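**Geschirr nach Maß sortiert: ein Gespräch über Teller, Stapel und Tischflächen**

26. Dezember 2021

Amr El-Sayed stellt keine Teller her. Er legt fest, wie sie gestapelt werden. Bei Prellow betreut er die Geschirrausgabe und den Rücklauf für Kantinen, vorher war er 2 Jahre lang in der Spülküche von Kostcombe beschäftigt. Das Gespräch beginnt bei der Frage, warum farbiges Geschirr überhaupt noch gekauft wird.

»Weil es beim Sortieren Zeit spart«, sagt El-Sayed. »Weißes Porzellan muss man am Durchmesser erkennen. Bei zwei Größen, die nah beieinanderliegen, greift man regelmäßig falsch. Eine Farbe pro Größe beseitigt das Problem weitgehend.« Grün stehe in seinem System für die flachen Teile. Für kleine Schalen und Deckel würden Orange oder Rosa verwendet. Verbindlich sei das nicht, jeder Betrieb lege seine Zuordnung selbst fest.

Unterschiedlich große Stücke will er nur in einer Reihenfolge gestapelt sehen: das größere unten, das kleinere darauf. Ein überstehender Rand des unteren Teils sei ausdrücklich erwünscht. »Am Rand fasst man an. Wenn beide Teile bündig abschließen, hebt man entweder beide oder keines.« 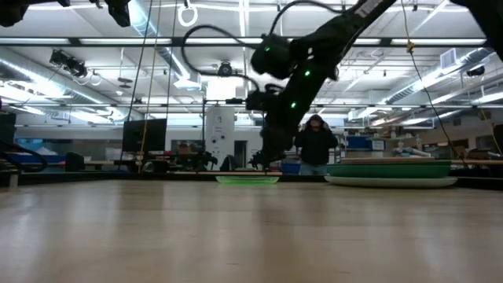 *Flacher Stapel aus dunkelgrünem Tablett und weißer Unterlage, links daneben eine hellgrüne Platte.*

Transparente Stücke hält er für unterschätzt, weist aber auf einen Nachteil hin. Auf heller Holzfläche sei die Kontur eines durchscheinenden Tellers schlechter zu erkennen als die eines gedeckten. »Bei kräftiger Einfärbung ist das kein Thema. Bei blassen Tönen schon. Dann sieht man je nach Licht den Rand und die Mitte fast nicht.« Er empfiehlt deshalb, Leuchtstoffröhren längs zur Arbeitsfläche zu führen und Reflexe auf dem Material vor der Bestellung zu prüfen.

Dong-geon Kwak, bei Prellow für die Tische zuständig, widerspricht in einem Punkt. Die Fläche sei wichtiger als die Beleuchtung. »Eine matte Platte verzeiht schlechtes Licht. Eine lackierte verzeiht nichts.« Kwak arbeitet bevorzugt mit stabverleimtem Holz. Die schmalen Leisten gäben nebenbei eine Orientierung, an der man Geschirr ausrichten könne, ohne Markierungen aufzukleben. Klebeband auf Arbeitsflächen lehnt er ab, weil sich an den Kanten Schmutz sammelt.

Gestritten wurde zuletzt über die Tischtiefe. El-Sayed wollte 61 Zentimeter, Kwak mehr. »Bei 61 liegt der Stapel zwangsläufig vorn, und das Ablegen geht nach hinten«, sagt Kwak. »Ich möchte vorn eine freie Zone. Was in Gebrauch ist, gehört in die hintere Hälfte.« El-Sayed hat nachgegeben, allerdings nur für die Sortierplätze. An der Ausgabe bleibt es bei der geringeren Tiefe.

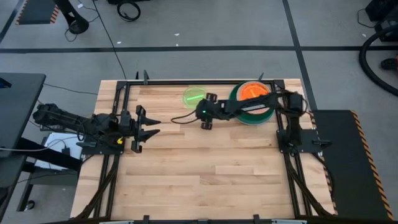
Zur Stapelhöhe äußern sich beide knapp. Im Lager lässt El-Sayed 20 flache Teller übereinander zu, am Tisch deutlich weniger. Gemischte Stapel aus Teller, Schale und Deckel sollen dort nur kurz stehen bleiben. Eine Schale, die außermittig auf einem Teller liegt, sei für sich genommen kein Fehler. Sie werde erst dann einer, wenn noch etwas daraufkommt.

Bei Botard, einem Lieferanten für Mehrweggeschirr, hat man nach Angaben von El-Sayed im August die Randform geändert. Der neue Rand ist flacher. Das erleichtert die Reinigung und erschwert das Greifen. »Für uns war das ein Rückschritt. Die Spülküche sieht es anders, und die hat ebenfalls recht.« Eine Sonderform mit höherem Rand sei bei Ezzat angefragt, ein Muster liege noch nicht vor.

Auf die Frage, was er einem Betrieb rate, der sein Geschirr neu ordnen will, nennt El-Sayed zuerst die Inventur nach Durchmesser, danach die Farbzuordnung. Kwak ergänzt, man solle vorher den Tisch ausmessen. Das Maß, das er dafür benötigt, ist die nutzbare Fläche zwischen allen fest montierten Teilen, und es fehle in den meisten Anfragen.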